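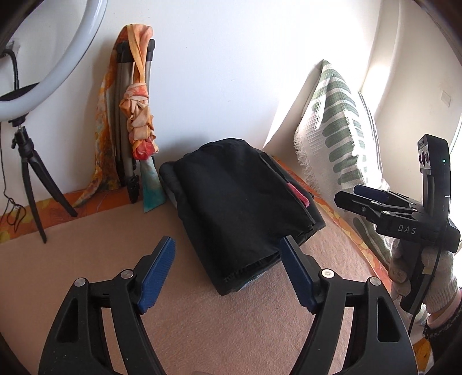 How long should a brined leg ham hang before it goes into the smoke?

Overnight in the cool room, uncovered, until the skin feels tacky like the back of a stamp. We've been getting away with less and it shows in the colour.

6 min read

Print this page | E-mail this page

October, back bench, started writing this up a bit after 4 pm with a cup of tea going cold beside me.

Right, so the ham trouble. I'm putting it all down in one place because Corinne has been asking me for the brine numbers since last month, and what I've been giving her is bits of it across the bench while one of us has a knife going, which isn't fair to her or to the hams.

The batch before last came out of the smokehouse streaky. Flavour was lovely, texture was lovely, Desmond took an end piece home and reported that it didn't last the drive. But the skin had pale runs down it from shank to butt, and under the netting there were patches with almost no smoke on them at all. Customers who bring us their own pigs are very forgiving people on the whole (they've fed the animal for months, they're pleased to see it again in any form) but I don't like handing over a ham I'd hesitate to put in the window.

First thought was the sawdust. We'd changed over to the Kamgate bags when the old supplier stopped coming out this far, and it's a finer cut, and I was all ready to blame it. Seung-woo very sensibly ran a rack of bacon on the same sawdust, same burner, same dampers, and the bacon was an even chestnut from one end of the rack to the other. So the sawdust is off the hook and I've apologised to it.

Second thought was the brine. I went back through the yellow book and the mixing has been steady enough. Pump reading has been where it should be. Fitzgerald did wonder whether the Peng injector was leaving pockets near the bone, and it may be, a little, because when I sliced one through the aitch end there was a greyish spot the size of a five-cent piece. That's a separate problem though, and I've given it a page of its own further along. It wouldn't put streaks on the outside.

Which leaves drying, and I'm nearly sure that's where we've gone wrong. When we got busy we started pulling legs from the tub, giving them a rinse, netting them and hanging them in the smokehouse the same afternoon with the fan on to dry. It sounds reasonable. But a leg is a great thick thing and it weeps for hours, and the water runs down the skin in little rivers, and wherever there's a river the smoke won't take. You can follow the streaks with your finger and every one of them begins at a fold in the skin or a knot in the netting.

What I did this time

Two legs from the same pig, so as close to a fair go as we're likely to get. Both trimmed the usual way, hock left long. Both pumped and then covered in brine in the small tub, turned daily, same number of days, same rinse under the cold tap.

Leg one was netted and hung straight in the smokehouse the same afternoon, fan on, dampers open, the way we've been doing it.

Leg two was patted down with clean cloth, hung bare in the cool room overnight on the far rail where the air moves, and netted in the morning. I moved the hook a hand's width away from the wall after I saw the skin was touching. Checked it before opening. Skin dull, slightly sticky, no drip on the tray.

Both smoked together after that, leg one having waited in the cool room with its net on, so I'll admit it isn't a perfect trial. Rafferty pointed that out before I did, and he was right, it had a bit of extra hanging time too. Even so the difference was plain enough that all of us picked the same leg from across the room. Leg two came out even all over, a good deep brown, with the net marks sharp and tidy like they used to be. Leg one had the runs again, not as badly as the last batch, which I put down to the extra hours.

Taste was the same as far as I could tell. Desmond preferred leg one. Desmond prefers whichever one is nearest.

Core temperature on both checked with the probe at the thickest part, away from the bone, and written on the smokehouse sheet as always. Leg two got there a little sooner. I'd like to see whether that happens again before I make anything of it. It could easily be where it was hanging, as that left side has always run warmer, and we still haven't had the door seal looked at.

Weights

Corinne wanted something on loss. I only weighed trimmings properly on this run, sorry Corinne, I'll do better with the next lot. Trim off the pair came to 1,524 grams with the rind pieces, and of that I kept roughly 500 grams of decent lean for the kransky mix. The rest went in the fat bin for rendering. Next time I want green weight, pumped weight, weight off the hook in the morning and finished weight, on every leg, written on the tag and then in here. The tag for leg two was 164, if anyone goes looking for the cutting sheet.

The grey spot

Fitzgerald's idea is to put an extra needle in by hand alongside the aitch bone after the machine pass, which is how he was taught, and then give the leg another day under cover. I'm happy to try it. I'd also like to pull the needles on the Peng and soak them, since I can't remember when that was last done and the log doesn't say either. If one of them is half blocked that would explain a good deal. Seung-woo has the little brushes.

Things I'd like us to do from here

No leg goes into the smokehouse on the day it comes out of the tub. I know that costs us a night on the rail, and I know the rail is full the week the Flokance people send their pigs through, so we'll have to book hams a day further apart and say so on the phone when people ring. Most of them won't mind. Anyone wanting a Christmas ham has to be told about it now in any case.

Net in the morning, after drying. The Jisness netting is fine, it's only a bit tighter than the old stuff, so go up a size on anything from a big sow.

Hooks away from the wall, please, and nothing touching its neighbour.

Rafferty asked about shoulders and whether they want the same treatment. I'd think so, but they're smaller and they've no great sheet of skin to dry once we've taken the rind off, so a few hours might do. I'll run a couple when the next pair comes in and put it in here.

Also the drip tray on the far rail has a crack in one corner and I've been propping it with a folded cloth. New one wanted. Corinne, could you put it on the order with the cure salt and the blue tags?

Leg two is in the front fridge with a slice out of it for anyone who hasn't tried it. Leave some for the morning crew.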